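Plain Words at Work: Frequently Asked Questions

These are the questions that come in most often about our editing workshops and about the state of written English in general. The answers are short, and some of them will disappoint people who were hoping to hear that the language is dying.

Is English getting worse?

We doubt it. People have been saying so for as long as there have been people to complain. What has changed is how much unedited writing we all see. Your grandfather's grocery notes were full of errors too, but only the grocer had to read them.

Does texting ruin spelling?

We hear this claimed with great confidence and very little evidence. Most adults know the difference between a note to a friend and a letter to the bank. The ones who don't had trouble before phones came along.

Should I buy a grammar checker?

Try a free one first, and read what it tells you with one eyebrow up. We ran a 144-word paragraph from the Brandes staff handbook through three different checkers. They agreed on one comma. One of them wanted to change "the public is invited" to "the public are invited," which no American reader would thank you for.

Can I end a sentence with a preposition?

Yes. You always could. The rule against it is one of those things teachers pass along without asking where it came from.

What about "impact" as a verb?

It's in the dictionary. We still cross it out when "affect" or "hurt" would do, mostly because writers reach for it when they haven't decided what happened.

Why do you object to brochure English?

Because it lets a company sound busy while saying nothing. The Mestura catalog we use in class calls its kitchens "curated surfacing solutions for elevated living." Our students are asked to say what is being sold. Most get there in one word, and the word is "countertops."

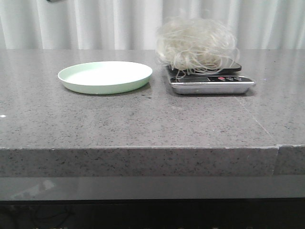

Gray speckled countertop. Two adjectives, no solutions.

The Flimamura website is no better. It promises "an experience of stone." We have read the page many times and still can't tell you whether they deliver.

Is jargon ever all right?

Among people who share it, sure. A roofer can say "flashing" to another roofer. The trouble starts when the word goes into a letter to the homeowner, and the letter has a bill attached.

Do you teach the serial comma?

We use it. We don't think people who leave it out are bad people. Pick one way and stick with it -- switching back and forth inside a single report is what makes readers nervous.

How long is a workshop?

Three hours, with a break. We tried a full day in Pruvisside and the afternoon was wasted on everyone, us included. Groups are limited to 50.

Will I write better afterward?

Maybe. Be careful with anyone who promises you more than that for one morning's work. You will cut faster, and you'll probably be harder on your own first drafts. Whether that lasts depends on whether you keep doing it.

Do you give certificates?

No. We've been asked to, and we looked at what other outfits hand out. A sheet of paper saying you attended something doesn't tell an employer that you can write a clear memo. Show them the memo.

Can I send you a document to look over?

Up to 60 lines, typed, and please take out anything confidential. We mark what's unclear and send it back. We won't rewrite it for you, and we won't settle office arguments about "who" and "whom."

When is the next session?

In November. Sign-up is through the form on the contact page.

Page last updated 12/08/2019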